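Hi all — I'm looking for people to join a small home-coffee tasting circle that I'm starting in Skumbridge this September, and I'd love for it to be a mix of folks who know a lot and folks who just drink the stuff.

A bit about me first. I'm Ulla Kettunen, I've been roasting beans in my kitchen for longer than my smoke alarm would like, and last winter I started handing out little bags to neighbors with a sticky note asking what they tasted. The answers were great! One said "burnt raisins, but in a nice way." Another said "Tuesday-ish," and I still have that note on my fridge. After a few months of this I figured I should get everyone into one room.

## What we'd be doing

We meet every other week for six sessions, in the evening, starting at 6:30. Each time I'll brew three or four coffees and we'll taste them blind, talk, scribble on cards and then find out what was what. The first two sessions are beans from the shop in Tovar plus one supermarket bag (I'm not telling you which). After that I want to get into water, grind size and milk, and if we still like each other by then we'll do decaf.

My friend Eckhard Sauerland is bringing his old hand grinder and a frightening number of opinions about paper filters. He's promised to let other people talk.

## Who I'm looking for

I have room for 10 people. You don't need any training, and you don't need to own anything fancy — instant drinkers, you are very welcome, please come and argue with me. What I do need:

- you can make it to at least four of the six evenings
- you're okay drinking black coffee at night (small sips, and spitting is allowed)
- you go easy on perfume that day, it gets into everything
- you'll write down what you taste, even if it's only two words

If you have a milk or nut allergy, tell me when you write and I'll plan the milk night and the snacks around you.

## The practical stuff

It's $30 for the whole run and that pays for beans, filters and cookies. If that's a stretch, say so and we'll sort it out quietly, no questions. We'll be in the back room at 40 Maldonado Street, up one flight of stairs, no elevator I'm afraid. The door code is 1653 and it sticks, so push hard on the last digit. Bikes can go in the hallway. The 6:10 bus from Lodberg gets you there in time with a few minutes to spare.

Bring a mug you like! I have spares, but coffee tastes better to me out of my own cup and I'd like to hear if you feel the same way — I may even turn that into one of the blind tests.

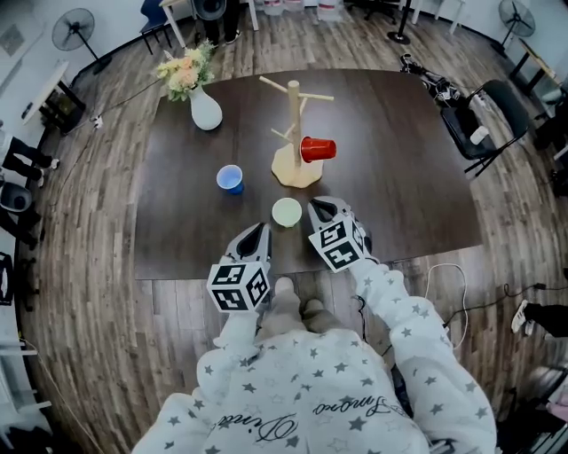
*Cups and the mug tree on the big brown table.*

## How to sign up

Drop a note in my mailbox at the Maldonado Street door, or catch me at the Skumbridge market, where I'm usually in line for bread. Tell me your name, how you take your coffee and the worst cup you ever had. I'll get back to everyone before the end of the month, and if we fill up I'll start a list for a second group in the new year.

— Ulla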